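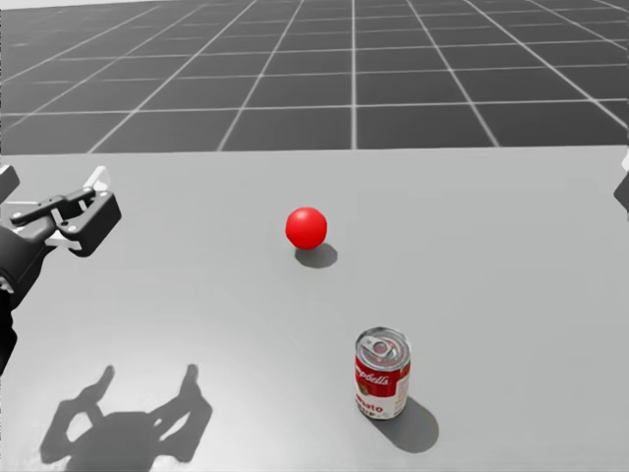
Home | News | Get Involved | Contact
July – by the Teltley Allotments desk
1 min read

Wanted: 22 people who think they can taste the difference between tomatoes.

The Teltley growers' show needs a public tasting panel, and last year's judges have stopped speaking to each other. You will try up to 30 varieties in one afternoon, score each out of ten and keep your face still while the growers watch.

No experience needed – strong opinions are plentiful already. We pay nothing, but there is bread. Over-18s only, and no relatives of anyone on Pormont Lane.

Put your name down at the Endach Hall desk before noon.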